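Section 3. Comparing Finger Pads on the Hand Gripper

I'm assuming you've got the Brostinico grip assembled by now and the fingers open and close without scraping. If they scrape, go back and loosen the pivot screws a touch, then come back here with a coffee.

I've tried this grip with a bunch of pad coverings (the Vulta foam squares, rubber bands, bathtub tape – don't ask) and plain black tape still does a decent job for the price. So start with tape and get fancy later.

1. Wipe the inner face of each finger with a dry cloth.
2. Wrap black tape over the face, overlapping each strip a little. Wrinkles are fine! Mine are full of them.
3. Keep the tape away from the small holes on top.
4. Squeeze the fingers shut and hold while you count to 3.

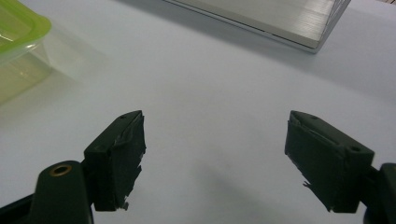
Note: ragged ends at the bottom don't hurt the grip, but trim them if they start catching on whatever you pick up. I usually redo the whole wrap after 622 or so closes, going by the counter in the Ketilsson logger.

Now for the comparison itself. I like a clear plastic food container with a lid for this, and you really want to try it both ways.

5. Set the container upright with the lid on. Grip it by the sides, lift it a couple of inches, and put it back down.
6. Take the lid off, lay the container on its side, and go for the rim.
7. Do the same lifts with the second gripper and write down every slip. I keep one page per gripper, otherwise I mix them up.

Caution: with 2 grippers over the same table, agree on who moves first. The fingers pinch, and a knock can throw off your camera alignment. 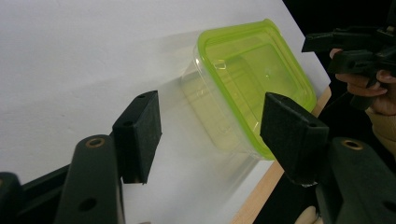 Do I need to recalibrate the opening width after changing pads?
Run the Osemholm width check every time, even if you only added one layer of tape. It takes a minute, and a thicker pad shifts the closed position enough to spoil your numbers.

8. Save the log before you unplug anything. The buffer holds 3,000 readings and starts overwriting the oldest ones after that.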